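Grant conditions check, Darkdale Community Hall, April 18, 2025

- [x] Public funding notice on display. **Comment:** behind the door, where few will read it.
- [ ] Speaker vetting policy signed. **Comment:** "in progress" since March. I've heard that before.
- [x] Fire exits clear, 3 of 3.

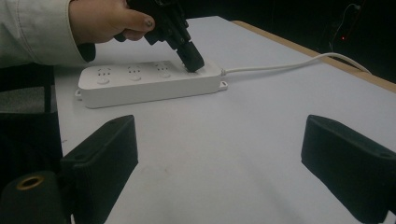 *Item 4: white power strip on table.*

- [ ] Electrical test records. **Comment:** 28 items listed, 30 claimed on the grant form. Which is it?
- [ ] Complaints log. **Comment:** no entries, after the row at Nellstead? Hard to believe.

Second payment to stay on hold until the open items are answered in writing.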